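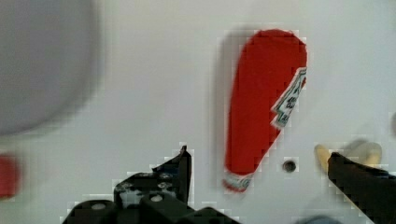
Ticket 311
Product: Trunness patient portal, release export module
Site: Studus outpatient clinic
Category: Access logging / accounting of disclosures
Priority: 2
Status: Resolved, monitoring

Reported problem

The monthly accounting of disclosures report for April is missing entries. The privacy office ran the report on Tuesday and compared it with the paper request log at the front desk. Records released to outside parties through the portal show up in the export history but not in the disclosure report. Releases made by fax or by mail are listed correctly.

The office needs a complete report to answer a patient request that is already open. Please do not purge or rebuild the audit table until the current contents have been copied.

Environment

Portal application server and reporting server are separate hosts. The reporting database is refreshed nightly from the audit table. Export connector is Musix. No changes to user roles were recorded during the month. The connector was updated at the start of the month under a standard maintenance window.

Log

09:10 Copied audit table to restricted share. Row count and checksum match the source. Access to the copy limited to the privacy office and the support group.

09:35 Reproduced with a test patient record. Created a release to an outside recipient, purpose code "legal request." Export completed. Entry written to export history. Entry written to audit table. Nothing in the disclosure report after a manual refresh.

09:50 Repeated with fax as the delivery method. Entry appears in the report after refresh. Fault is limited to portal delivery.

10:20 Compared the two audit rows. Fax row has the purpose code in the field DISC_PURPOSE. Portal row has DISC_PURPOSE empty and the code stored in DISC_NOTE. The report query drops any row with an empty purpose, on the assumption that it is a treatment, payment or operations release and does not need to be listed.

10:45 Checked rows from before the connector update. Portal rows have the purpose in the correct field. The field mapping file was replaced by the vendor default during the update. Our local mapping was not carried over.

11:15 Query on the copied table: 154 portal rows with an empty purpose and a valid code in the note field. No rows where the note field holds anything other than a code from the approved list.

11:40 Sent findings to the privacy office. Asked for written approval to correct the rows. Support will not change audit data without it.

13:05 Approval received. Restored local mapping file on the connector and restarted the service. New test release writes the purpose to DISC_PURPOSE.

13:30 Ran correction script against the reporting database only. The source audit table was left as is, and a correction record was added for each row with the original value, new value, time and ticket number.

14:10 Refreshed report. All corrected rows are present. Privacy office compared the output with the front desk log and found 2 differences. Both are releases entered by hand under the wrong patient number. Not related to this fault. Moved to a separate ticket under Lâm, the records cleanup queue.

14:25 Removed test releases from the report view. Test patient remains flagged as non-production.

Cause

Connector update overwrote the local field mapping. The report query treated the empty purpose field as an exempt release and gave no warning.

Follow-up

Mapping file added to the backup and compare step in the connector update procedure. Change request opened to make the report list rows with an empty purpose in an exceptions section. Copy of the original audit table to be kept under the normal retention schedule. Ticket stays open for monitoring until the next monthly report has been checked.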